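Going home after a long stay: notes for the parent evening talk
Umitz Hospital, Carrasco Room, 7 p.m.

Slide 1. Title

Wait for people coming down from the unit. Some will have to leave early for a feeding. Say at the start that they can walk out at any point and the handout has everything on it.

Introduce myself. Discharge nurse on the newborn unit for 16 years. I run the Stunden program, which is the home visits and the phone line after a baby leaves us. Not a doctor. Medical questions about your own baby go to your own team, and I'll write them down and pass them on if you catch me afterward.

Slide 2. What tonight covers

The last days on the unit, the ride home, the first nights, visitors, feeding, who to call. Grief gets its own slide near the end. Tell them that now so anyone who wants to step out knows when.

Slide 3. When will we go home?

The question I get most, and I can't give a date. Go through what the team looks for: baby holds a steady temperature in an open crib, takes feeds well enough to gain weight, has gone a set stretch with no breathing pauses or heart rate drops. Each spell can start the count over. Parents hate this part. Let them say so.

A due date is a fair guess for many babies and a bad promise for any of them. Babies with lung or bowel trouble often stay past it.

Slide 4. Rooming in

We have two family rooms at the end of the hall. Most parents spend a night or more in one before discharge. You do all the care and we stay outside unless you call. Bring your own pillow, snacks, a phone charger with a long cord. The rooms are warm. The shower takes a while to heat up.

Twins and triplets: they don't always go home together. If one goes first, ask us about visiting with the sibling, the rules change in the winter. Driving back and forth with one at home and one here is hard, so say early if you need help with parking passes or a ride.

Slide 5. Car seat check

Bring the seat in the week before, with the manual. The baby sits in it on a monitor. If the baby doesn't pass, we try again later or talk about a car bed. No thick coats or snowsuits under the straps. Buckle first, blanket over the top. Don't use add-on head supports that didn't come with the seat.

Pause for questions. There will be a lot on this one. Move on after a few and take the rest at the end.

Slide 6. The first nights

Say plainly that it will be loud and then it will be too quiet. Preemies grunt and squeak in their sleep. Parents get used to alarms and then miss them.

Safe sleep is the same as for any baby. On the back, flat firm mattress, nothing else in the crib. On the unit you may have seen your baby on the belly or with rolled blankets at the sides. That was with a monitor running and a nurse in the room. We stop doing it well before discharge. Pillows, cushions, nests and wedges stay out of the crib.

If your baby goes home on oxygen or a monitor, the equipment company comes to you before discharge. Keep the spare tank where you can reach it in the dark. No smoking in the house or the car, by anyone.
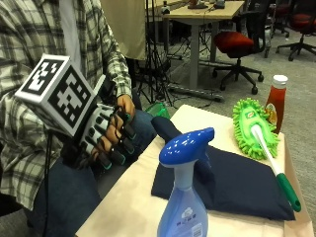
Gloved hand over the table; folded navy fabric on a cream tablecloth.

Slide 7. Feeding at home

Go slowly here. People take notes.

Many babies leave us on breast milk with something added, or on a special formula. Get the recipe in writing. Mix it exactly. Don't add water to stretch it, and call us if money is the problem.

Expect feeds to be slower at home for the first week. New room, new light, tired parents. If a bottle is taking much longer than it did here, or the baby is falling asleep early in every feed, call. Wet diapers matter more than ounces on any one day.

Pumping: the rental desk is on the ground floor by the pharmacy. If you have frozen milk in our freezer, bring a cooler on the last day. Every month somebody forgets and has to drive back.

Tracking: the Vinunex app is what we use on the unit and you can keep using it. Paper is fine too. If writing down every feed is making you anxious, ask the visiting nurse whether you can stop.

Slide 8. Visitors

Two ages is the easy way to explain it. There is the age since birth and the age from the due date. Relatives will ask why a baby who is four months old isn't smiling much. Give them the adjusted age and leave it there.

Colds go around. Ask people to wash their hands and stay away if they're sick. You can say the nurse told you to. Check that the adults in the house are up to date on flu and whooping cough shots, and ask your doctor about RSV protection before you leave.

Slide 9. When one baby doesn't come home

Give a moment before starting. Lower the lights if the switch is working.

Some families here have lost a baby, before birth or on the unit, and are taking a brother or sister home. Both things happen on the same day. People will say "at least you have one." You don't have to answer them.

What we can do: a card on the crib so staff know, hand and foot prints, photos kept on file if you aren't ready for them yet. You can ask for them years later. The bereavement group meets in this same room in the evening, and partners and grandparents can come.

Don't read anything aloud here. Just stop talking for a bit.

Slide 10. Who to call

Blue, limp, not breathing, or working very hard to breathe: 911 first.

Fever, poor feeding, fewer wet diapers, green vomit, a baby who is hard to wake: call the doctor now, day or night.

Everything else: the Stunden line. It's answered by nurses from the unit and nothing is too small. The number is on the back of the handout and on the magnet.

Slide 11. Questions

Leave 15 minutes. Repeat each question into the microphone, the back rows can't hear. Sign-up sheet for home visits is by the door. Magnets are in the box under the table. Room has to be cleared by 8:30.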